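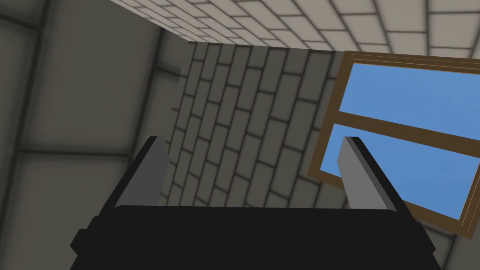 Selon Barham, comparer deux pinces en simulation avec une caméra de poignet n'a d'intérêt que si les deux voient la même chose au repos, et ce n'était pas le cas dans la série précédente. Remarque reçue ce matin par message, avant même que j'aie lancé la première série. Elle est fondée. Je reprends donc tout depuis la pose de repos.

27 avril 2021
Cahier d'atelier, équipe préhension

Imprimer cette page | Envoyer par e-mail

Configuration. Bras inchangé, contrôleur Hegedűs, pas de simulation inchangé. Deux pinces parallèles à comparer : la Naldale (doigts plats, bouts carrés) et la Zonberg (doigts plus courts, bouts arrondis). Caméra fixée derrière le corps de pince, orientée vers les doigts. Décor : la pièce habituelle, murs gris, plafond carrelé, fenêtre.

Pose de repos. Poignet relevé, la pince vise le coin du plafond. Doigts ouverts, rien entre les mors. Le corps noir occupe une bonne part du bas de l'image, les faces internes gris clair se détachent bien. Le doigt droit passe devant la vitre du bas : contraste franc sur le bleu. Le gauche est sur fond de mur gris, moins favorable. À garder en tête pour la segmentation.

Essai 1, Naldale. 100 cycles ouverture/fermeture à vide, poignet fixe. Détection du bord interne correcte sur le doigt droit à tous les cycles. Sur le gauche, 5 pertes, toutes en fin de fermeture. Je soupçonne les joints du mur, que le filtre confond avec l'arête. Seuil laissé tel quel pour ne pas favoriser une pince.

Essai 2, Zonberg. Même protocole. 24 pertes à gauche, aucune à droite. Les bouts arrondis donnent un gradient plus faible et l'ajustement de droite décroche. Résultat attendu dans son signe, moins dans son ampleur.

Essai 3, prise du cube de test, poignet vers le bas, Zonberg seulement. 69 prises réussies sur 100. Les échecs viennent pour la plupart d'un glissement au levage. Frottement des patins à vérifier dans le fichier de description : la valeur me paraît recopiée de l'ancienne pince. Essai non comparable à la Naldale tant que ce point n'est pas réglé.

Contrôleur. Léger dépassement en fin d'ouverture avec le Hegedűs quand le gain dérivé est nul. Remis à la valeur par défaut, le dépassement disparaît, mais la fermeture devient plus lente. Pas retouché depuis. Les essais 1 à 3 sont tous faits avec la valeur par défaut.

À faire :
- refaire l'essai 1 avec le poignet tourné d'un demi-tour, pour échanger les fonds derrière les doigts ;
- corriger le frottement Zonberg, relancer l'essai 3, puis le même avec la Naldale ;
- enregistrer la pose de repos dans le fichier commun ;
- essayer un mur uni à la place des briques, une seule série.

Décision sur la pince réelle repoussée à juillet. D'ici là, pas de commande.

Commentaires (3)

labo_b2
Le demi-tour du poignet change aussi le sens de l'éclairage sur les faces internes. Il vaudrait mieux déplacer le bras dans la pièce et garder l'orientation.

mecatro
Pour le frottement : j'ai eu le même fichier, la valeur était bien celle de l'ancienne pince. Regarder aussi la masse des doigts, elle n'avait pas été mise à jour non plus.

labo_b2
Masse vérifiée chez nous, elle est fausse pour la Zonberg. L'essai 2 est à refaire par la même occasion.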